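Teaching a Desktop Arm to Sort Into Bins, Part 2: Getting the Table Ready

July 13, 2024

Okay, so in part one I got the arm bolted down and talking to my laptop. If you followed along with that, you have a thing that moves when you tell it to, and you're probably itching to make it pick something up. Me too! But I lost most of March to a sloppy table setup, so please do this part first.

My arm lives in the shared workshop at Clundudley, and I run it with a little control script I call Kirolero. Yours can be anything that lets you jog the arm by hand and save a pose.

Start by clearing the table. I mean everything – screws, coffee, the hex key you'll want again in five minutes. A plain, light surface against a plain wall makes life so much easier for the wrist camera, and a matte one is best if you have the choice (my first table was glossy and I got reflections of the ceiling lights in every single shot).

Next, place your bins. I like plastic wastebaskets that are wider at the top than at the base, because a big opening forgives a bad drop. Push them toward the back and off to one side, so the arm has the middle of the table to itself. Pick colors that are easy to tell apart.

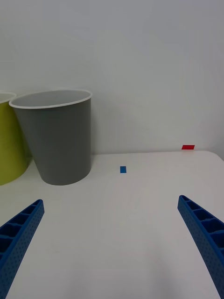 Now for tape. Cut small pieces in colors that don't match your bins and stick them down flat. Rub the edges with a fingernail, or a fingertip will catch one on a low pass and peel it right up. Put the pieces well apart so you can tell at a glance if the camera has been bumped. Then leave them alone! I moved one "just a little" once and had to throw out 207 saved poses.

With the tape down, open the gripper all the way and jog the arm until the camera can see your markers and at least part of the bins. Go slow. Soft fingers bend when they touch the table, so they won't complain, but the wrist behind them will. When you like the view, save the pose as home and write the numbers on paper too. I keep mine in a notebook, and yes, I've needed it.

Last thing is the dry run. Send the arm home, then over the first bin, then home again, with nothing in the gripper. Do that 13 times. If the view at home still lines up with your first saved picture, you're good. If it drifts, check the clamp before you touch any code. Mine was a loose clamp both times I blamed the software.

One more tip – watch the rim height. Measure from the tabletop to the top of the tallest bin and keep your travel height comfortably over that, counting whatever the fingers will be carrying.

In part 3 we'll close the gripper on something soft and drop it in a bin.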